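Subject: Re: [nurwood-swap] Getting rid of hats (and a few other things)
Date: 30 Dec 2018

Hi all,

Picking up this thread again because I finally did my own clear-out over the break and I have opinions now!

> I've got a closet shelf full of hats I never wear and no idea
> what to do with them. Do people even want used hats? The Stirkgate
> thrift shop said they'd take them but only clean ones, and I'm
> scared to put wool anywhere near water. Any tips welcome.

Yes, people want them. I put seven up at the April swap and came home with one, and that one had a moth hole you could stick a thumb through. Flat caps go first, in my experience, then anything with a brim that still holds its shape. Ball caps with company names on them just sit there.

As for cleaning, don't dunk the wool. I go over mine with a soft brush, then dab the sweatband with a damp cloth and a drop of dish soap, and leave it on something round overnight so it dries in the right shape. A mixing bowl is fine if you don't have a stand. Give it a full day before you bag it up (I got impatient once and the whole bag smelled like a basement).

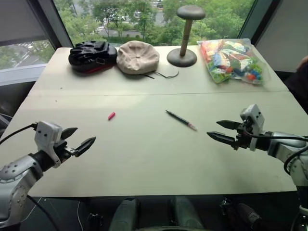 The other half of your question was where to take them. Stirkgate is good but they price everything the same, so if you have something nice I'd try the Gkikas consignment place on Jodullow Road first. They keep 30 percent and they're pretty relaxed about it. I had to wait a while for my check, but it did come. You need to be signed up before you drop off, and the form is a pain on a phone, so do it at home.

On toys, since two of you wrote me off list: the swap will take small stuff only if it's in a closed clear bag. Last time we had loose bits rolling all over the hall and I was still finding them under the radiators when we locked up. Sports gear is fine too, just wipe down the straps. Pens and markers can go in the school supplies tub, but please try them on paper first!
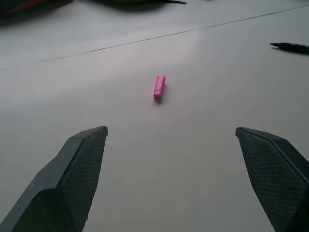

Marker with the red tip, and the little pink thing next to the odds and ends pile in my head that I still can't sort.

I have room in my car for one more box if anybody on the Nurwood side needs a lift for their stuff. Reply to me and not the whole list, please, or we'll get 100 messages again like we did over the folding chairs.

Oh, and does anyone want a hat box? It's round, a bit dented, and the lid sticks.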